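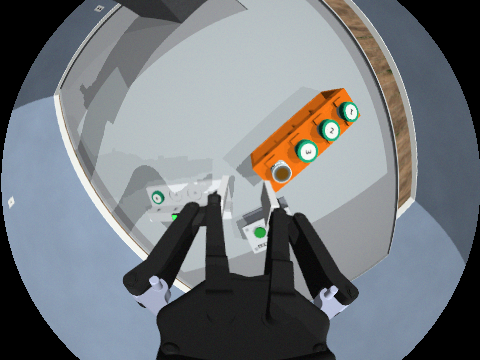 Prayer & Devotions > Novenas

Missed day 6 of a novena, start over??

pewthree
Quick one before work. Doing the St. Joseph novena in March like I do every year. Fell asleep on day six, woke up at 4 a.m. with the booklet on my face. Do I double up today, start over, or just keep going and finish a day late? Feast day is coming so starting over means I miss it. My aunt says it "doesn't count" now. Need answers fast lol

oldlatinmissal
Start over. Novena = nine. Nine consecutive days, that's the whole shape of it, Ascension to Pentecost. If you skip one you have eight prayers.

marthas_kitchen
No no no. You don't start over. St. Joseph isn't holding a stopwatch. Say both days together and go on. My mother raised six of us and I'd bet she never once finished a novena without a kid throwing up in the middle of it, and she prayed them her whole life.

pewthree
ok so thats one each way

oldlatinmissal
I didn't say God ignores it. I said it isn't a novena. Words mean things. Pray eight days if you like, just call it something else.

marthas_kitchen
Well he isn't praying eight, he'd be praying nine with two on one day. Did you read it?

Geveck
Depends which booklet. The Tover one (the fat brown prayerbook, 572 pages, everybody's grandmother has it) has a note in small print after the St. Joseph prayers. Says a missed day may be made up the next morning. Going from memory, mine's in a box.

oldlatinmissal
A publisher's footnote isn't the Church.

Geveck
Didn't say it was. Said what the note says.

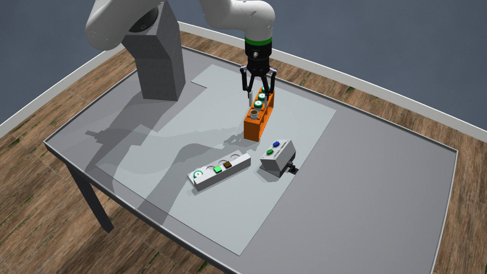
Citlali Camacho
Moderator, Prayer & Devotions

Hi all, stepping in early so this doesn't go the way of the scapular thread.

A novena is a private devotion unless your parish is praying it publicly. Missing a day isn't a sin and nothing gets "canceled". If there's an indulgence attached to a public novena then yes, look at the conditions, those are a seperate matter and you should ask your priest. For what pewthree is describing, pick up where you left off. Double up if you want to end on the feast. I've done it both ways.

Also please let's not tell people their prayers don't count. That goes for aunts too.

tinlantern
Thank you Citlali. I grew up with "start over or it's bad luck" and it took me years to see that's superstition. Got to where I was scared to begin one at all — what if I forgot and made it worse.

oldlatinmissal
Fine on the sin part, never claimed it was one. But there's something to discipline. We've got so quick to excuse ourselves. Same people never miss a day at the gym.

tinlantern
I miss plenty of days at the gym

marthas_kitchen
Ha. Same

Geveck
Practical tip — stop leaving it till bedtime. I do mine at 3 when the afternoon slump hits anyway. 10 minutes, done. Zodier has a reminder you can set per prayer, free version does it. Bit ugly. Turn off the bell sound or it goes off in Mass, ask me how I know.

pewthree
downloading now. didnt know you could set it for just one novena

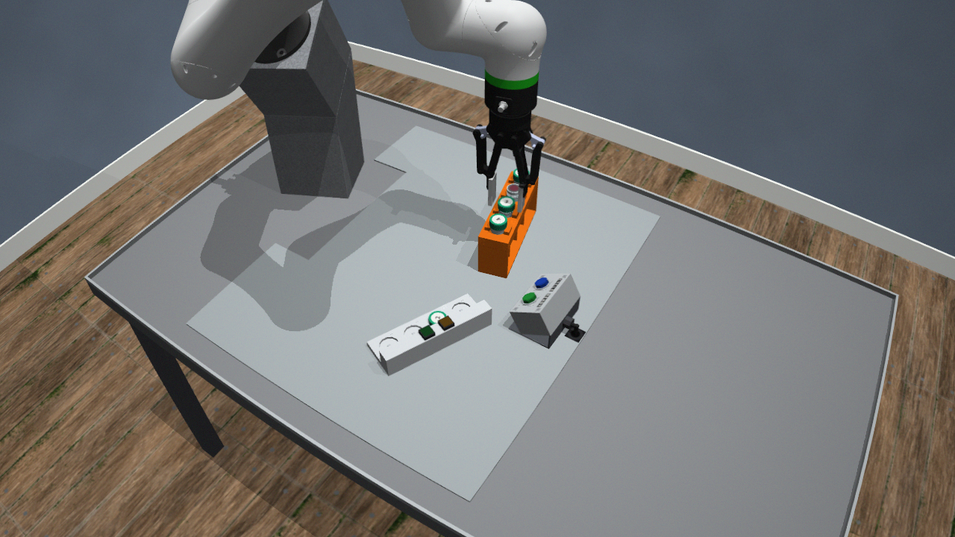 Robot arm over a gray table

marthas_kitchen
Or tape the prayer to the coffee pot. Works without a phone.

oldlatinmissal
That I agree with. Mine's on the bathroom mirror.

pewthree
Update. Said six and seven together this morning before coffee, felt rushed so I went back and did seven again on my lunch break outside the Magaña Street chapel. It was locked, sat on the steps. Going to finish on the eve like normal. Told my aunt, she says she'll start one of her own on my behalf "to be safe"

tinlantern
Can she do one for me too

Citlali Camacho
Good, glad you're back on it. Leaving this open for now. If anyone wants to argue about indulgences please use the pinned thread, and read the first post there before replying, its long but most of it has been asked already.

Geveck
Found the box btw. Note is there but it's after the St. Anne one, not St. Joseph. Wording is "may be supplied on the day following." My mistake on the saint.

oldlatinmissal
So not morning either. Day following.

Geveck
Yes. Day following.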